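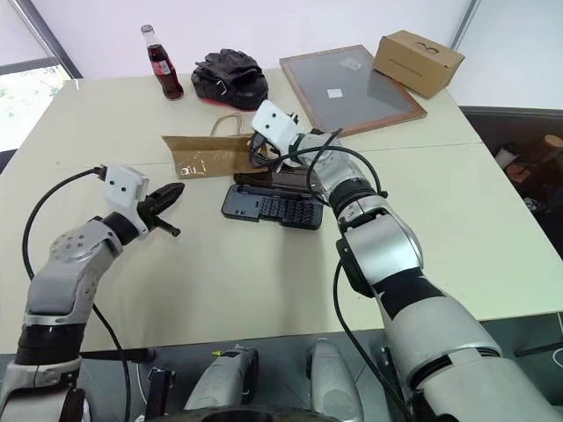 作業台、奥のほうから順に散らかっております。黒いのが例の工具ケース。

5月の連休に片付けるはずだった作業台の話をします。長くなるので興味のない人はミュートで。

まず台。Plidellの天板で、うすいクリームがかった緑です。買うときは「目にやさしい」と思ったし、今も目にはやさしい。ただ継ぎ目がある。パネルをつないだ天板なので、細い線が走っている。私はこの線を「ここから向こうは物置、こっちは作業場」という国境にしようとしました。条約は2日で破られました。破ったのは私です。

物というのは奥に溜まりますね。手前は使うから空けたい、だから奥へ押す、押したものは奥で暮らし始める。ときどき奥から手前に里帰りしてくるのもいる。

で、工具ケース。Grerkskaのビットセットです。開けると下の段にビットを挿す小さな穴がずらっと並んでいて、左のほうはもっと小さい丸い穴が並んだ平たいところ。几帳面な人が設計したんだろうなと思います。几帳面な人が買うとは限らないところまでは設計に入っていなかった。

このケース、閉めれば面積が半分になるんです。知ってます。でも閉めると次に開けるとき、どっちが上だったか忘れていて、中身を全部床に撒く。過去2回やりました。だから開けっぱなしは怠慢じゃなくて安全対策です。うちではそういうことになっています。

なお床に撒いたときに行方不明になった六角のビットは、Storkportの駅の反対側にあるBriggsでバラ売りを買いました。464円。翌朝、スリッパの中から元のやつが出てきました。踏んで見つけました。痛かったです。

本題は紙袋です。

そのBriggsで464円のビットを入れてもらったのが、なぜか持ち手つきの立派な紙袋でした。ビットは小指の先くらい。袋はセーターが入る。断ればよかったのに「あ、はい」と言ってしまい、台の上の住人がまた増えた。

紙袋って捨てられない人、多いですよね。私は「何かに使う」派です。「何か」が来たことはない。クローゼットの横に紙袋を入れた紙袋があり、もうその紙袋が入りきらなくて隣に第二紙袋が立っています。
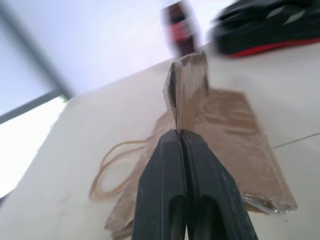
問題の袋。角がもうこの有様。

見てのとおり、折り目の上のところがちょっと裂けてるんですよ。しわも入っている。これで「きれいなまま取っておいた袋」という名目は消えました。人様にお土産を入れて渡せる状態ではない。

持ち手はねじった紙のやつで、くねくねっと台の上に寝ている。この手の持ち手、なぜか単体で見ると愛着が湧くんですよね。前に袋は捨てて持ち手だけ取っておいたことがあります。延長コードを束ねるのに使いました。束ねて3分で切れました。

端のほうに透明のフィルムだかテープだかがくっついてるのも悩ましい。古紙に出すなら剥がせと言われるやつです。ぴーっと一気に剥がれたためしがない。紙の表面ごと持っていかれて、結局袋がいちばん汚くなって終わる。

しかも印刷があるのに薄くてよくわからない。店名ならまだ「Briggsの袋」として保存する理由が立つのに、これでは「茶色い袋」です。茶色い袋なら第二紙袋の中に兄弟がたくさんいます。

いったん計画を書きます。
・袋は広げて、台の上で何か塗るときの下敷きにする
・工具ケースは閉める(上になるほうにシールを貼る)
・奥のものは一度全部どける

シールを買いに行きました。Briggsに。590円。シール1枚でよかったのに、丸シールの大袋しかなかったのでこの値段です。レジで「袋お付けしますか」と聞かれました。

「あ、はい」って言いました。

台の上の現在の状況ですが、丸シールの大袋が工具ケースの横に置いてあります。ケースはまだ開いています。貼る位置を決めるには一度閉めないといけなくて、閉めるとどっちが上かわからなくなる気がして、いま夜の11時です。

紙袋は下敷きにする案で進めたいんですが、塗るものがないことに気づきました。塗るものを買いに行くとまた袋が来る。

ここまで読んで「閉める前に貼ればいいのでは」と思った方、リプくれた方、ありがとうございます。明日やります。

追記:持ち手、どうしようか迷ってます。延長コード以外の使い道があったら教えてください。切れていいものに限る。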